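Support ticket 2807
Subject: Budget approval for replacement hands and spare parts, bathroom trial unit
Raised by: Gondberg facilities planning
Assigned to: Lorente equipment support
Priority: Normal
Status: Awaiting purchase order

Entry 1 – Gondberg
We are preparing the equipment budget for the second stage of the Goltomden household trial. The quotation received in January covers one complete robot, two hands and a charging station. It does not state whether replacement fingers are supplied under the service plan or must be ordered separately. Our finance office will not release funds until this point is settled in writing. We should also be grateful for confirmation of the delivery period for spare hands.

Entry 2 – Lorente
Thank you for your enquiry. Fingers are treated as wearing parts and are not included in the basic service plan. They may be ordered singly or as a full set for one hand. The delivery period for a complete hand is 30 working days from receipt of order. Please let us know the type of work planned, as this affects the parts we would advise you to hold in stock.

Entry 3 – Gondberg
The work planned for the second stage is the handling of small items at a washbasin, with a member of staff present. The counter is marble and a drinking glass is among the items in use. The robot stands directly in front of the vanity cabinet, with both hands at or near counter height.

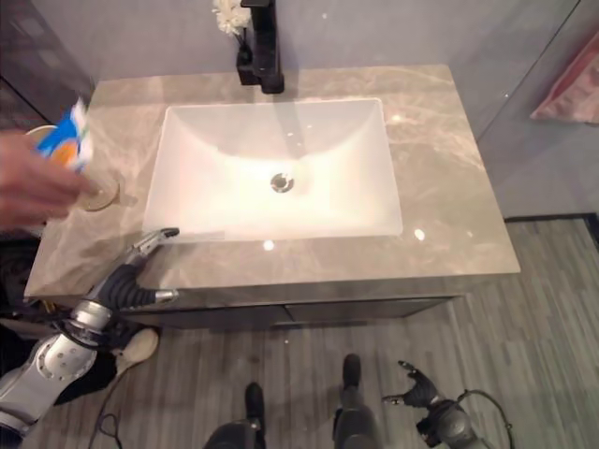
Should a budget for one robot include a spare pair of hands from the outset?

Where the trial has fixed dates, we advise ordering one spare hand for each side with the robot itself. A left hand cannot be fitted to the right arm, and a single spare would therefore leave half of the risk uncovered. Where dates are flexible, a set of fingers for each hand is normally sufficient.

Entry 4 – Gondberg
The dates are fixed. Please amend the quotation to show two spare hands as a separate line, so that they may be charged to equipment and not to maintenance. We note that the finger sets are priced at 670 each and would ask for two of these under maintenance. Please also confirm whether the Hovex wrist covers quoted last year remain available.

Entry 5 – Lorente, 2022-03-22
The amended quotation has been sent to your purchasing address. The Hovex covers remain available, but the fitting has changed and the older type should not be ordered for this unit. The part number has been corrected on line 11.

Prices are held until the end of your present budget period. Cable ties and fixing screws are supplied with each hand and need not be listed. Fitting by our engineer is charged by the visit – if both spare hands are to be checked on the arm before storage, we suggest that this be done on the day of installation to avoid a second charge.

Entry 6 – Gondberg
Amended quotation received and passed to finance. We accept the suggestion regarding the installation visit. The ticket should remain open until the purchase order has been issued.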